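Cleaning and Clearing a Work Surface
Sestholm Shared Workrooms: Guidance for Users
Updated Jan 15, 2019

Purpose of this page

This page explains how to clear, clean and hand over the light-colored work surfaces in the Sestholm workrooms. It applies to the fixed tables in the Gurkik and Quintela rooms and to the folding tables kept in the Sullari annex. Users are expected to follow these steps at the end of every booking, including bookings that end early.

The procedure takes 12 minutes for a single table. Please allow for this time within your booking. The next group is entitled to enter the room at its scheduled start time.

What you will need

Two clean microfiber cloths, one for washing and one for drying
A small bucket of warm water
Mild dish soap
A soft plastic scraper
A shallow tray for small parts and loose items
A bag for trash

Supplies are kept in the cabinet beside each sink. Return them to the same cabinet after use. Do not bring bleach, abrasive powder, steel wool or solvent cleaners into the workrooms. Damage caused by these products is charged to the group that made the booking.

Before you begin

Switch off and unplug any hand tools, lamps or chargers used on the table. Wait until heated items have cooled before moving them. If a cord is taped to the surface, peel the tape back slowly at a low angle.

Equipment that is fixed in place must stay where it is. Clean up to its edges and do not lift, turn or loosen it.

Step 1. Remove loose items

Start at the end of the table farthest from the door. Place personal belongings on a chair or on the floor shelf. Put screws, clips, pins and similar small parts into the tray, and sort them once the table is clear. Paper goes into the recycling bin unless it is soiled.

Unclaimed items are to be placed in the lost property drawer with a slip showing the room name. They are held for 24 days and then discarded.

Step 2. Take off dry debris

Wipe dust and crumbs toward one corner with a dry cloth, then gather them into the trash bag. Do not sweep them onto the floor. Grit left on the table will scratch the finish when the wet cloth passes over it.

Dried glue, wax or tape residue may be lifted with the plastic scraper. Hold the scraper nearly flat and push away from your body. If the residue does not come away after a few passes, lay a damp cloth over it for 6 minutes and try again. Metal blades are not permitted.

Step 3. Wash the surface

Add a few drops of soap to the bucket. Wring the cloth until it no longer drips, and wipe in straight, overlapping strokes from one side of the table to the other. Rinse the cloth often. Change the water when it becomes cloudy.

Take particular care at the joints of the folding tables in the Sullari annex. Water that enters the hinge will cause the board to swell.

Step 4. Dry and check

Dry the table with the second cloth, using the same direction of stroke. Leaving it to air dry is not acceptable, as this produces streaks that are difficult to remove later.

Check the surface at close range before you consider the work finished. Pale surfaces hide faint residue when viewed from directly overhead, so lower your line of sight and look along the table. Soft changes in tone, such as a cooler gray band beside a warmer white area, can come from the room lighting and do not always indicate a stain. Tiny marks deserve a second look. Pass a clean, dry fingertip over each one. A mark that can be felt should be cleaned again. A mark that cannot be felt may be left and entered in the room log.
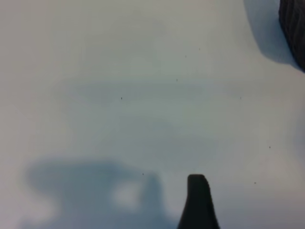 Step 5. Return the room to its standard layout

Place chairs under the table with their backs parallel to the edge. Empty the bucket into the sink, rinse it and leave it upside down to drain. Hang both cloths on the rail. In the Quintela room, the window blinds are to be left fully raised.

Step 6. Sign the room log

Enter the room name, the table letter and the time at which cleaning was completed. Record any scratch, burn, chip or stain, whether or not your group caused it. Entries should give the location of the damage, for example "left end, near the wall."

Deeper cleaning

Each table receives a full cleaning from Sestholm staff every 7 weeks. Rooms are closed to bookings while this work is carried out. The annual refinishing of the fixed tables takes place in April, and users of the Gurkik room will be offered a place in the annex during that period.

Requests for replacement cloths or scrapers should be made at the front desk.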